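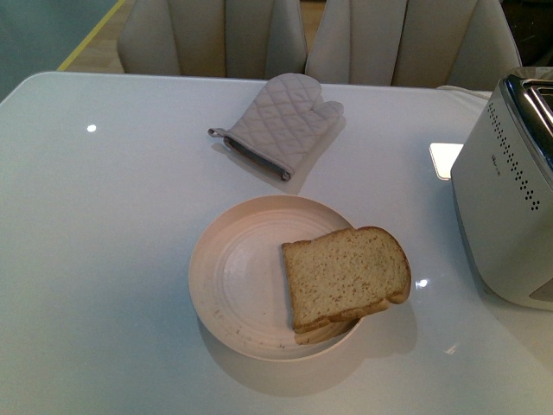
One slice on a pink plate, browned at the crust.

How to Make a Sandwich Loaf That Slices Without Falling Apart

I baked homemade bread for years before I ever got a decent sandwich out of it. The loaves smelled wonderful and they looked fine on the counter, and then I would take a knife to one and end up with a wedge, a ragged hole and a lapful of crumbs. If that sounds like your kitchen, pull up a chair. Most of the trouble is in the last third of the job, after people think the hard part is over, so I'll move quickly through the mixing and slow down when we get to the cooling and cutting.

What you need

A loaf pan (mine is an old Tomton, a little dented, and I wouldn't trade it), a kitchen scale, a long serrated knife and a wire rack. For the dough: 500 grams bread flour, 320 grams warm water, 30 grams soft butter, 20 grams sugar, 9 grams salt and 7 grams instant yeast. I use Flokness flour when the store has it and whatever is on sale when it doesn't. If you like a darker, nuttier loaf, swap 100 grams of the white flour for whole wheat and add another spoonful of water.

Mixing and kneading

Stir everything together except the butter until there is no dry flour left in the bottom of the bowl. Cover it and walk away for twenty minutes. Then knead in the butter, a bit at a time. It will turn slippery and you will be sure you've ruined it – keep going, it comes back together. Ten minutes by hand is usually enough. You want to be able to stretch a small piece thin enough to see light through it before it tears.

Let the dough rise in a covered bowl until it has doubled. In July that takes my kitchen an hour, and in January it can take two and a half, so please watch the dough and leave the clock alone.

Shaping

Tip the dough out and press it flat with your palms. Be firm about it, because those big bubbles are where the mayonnaise leaks through later on. Roll it up snugly from the short side, pinch the seam closed and set it in the greased pan with the seam down. Let it rise again until the top stands an inch above the rim. Poke it gently. If the dent fills back in slowly, it's ready for the oven.

Baking

Bake at 375 degrees for 35 to 40 minutes. I check the middle with a thermometer and pull the loaf at 195. Turn it out of the pan right away and set it on the rack on its side if the walls seem soft.

Cooling, the part everyone skips

Wait two hours at the very least. I know. I have a family too, and they hover. But the inside of a hot loaf is still setting up, and a knife will just drag through it and leave a gummy streak. I like to bake in the evening, leave the loaf on the rack until bedtime, wrap it in a clean dish towel and slice it in the morning.

Slicing

Lay the loaf on its side to cut it, with the domed top facing away from you. The side crust is flatter and gives the knife something to bite into, and you won't squash the dome. Use the whole length of the blade and hardly any downward pressure. Half an inch is a good thickness for sandwiches. Go a little thicker for French toast. Check a couple of slices by stacking them on a plate, as with the two below, where you can see the browned crust of the lower one peeking out from under the upper.

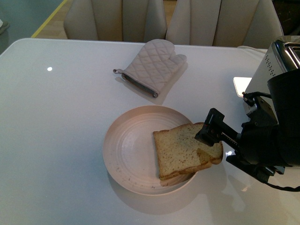
Keeping the slices soft is mostly a matter of wrapping them well and eating them soon. I give a loaf 3 days on the counter in a cotton bag inside a bread box, and whatever is left goes to the freezer in pairs with a bit of parchment between them. Fresh slices will shed some no matter how careful you are, and a few crumbs on the plate like those are nothing to fret over. If yours crumble by the handful, try a little more water next time, or knead a few minutes longer.

Frozen slices can go straight into the toaster. For a packed lunch, make the sandwich on frozen bread and it will be thawed by noon. The heels I save in a bag for breadcrumbs or for the bottom of a meatloaf pan, where they soak up the grease.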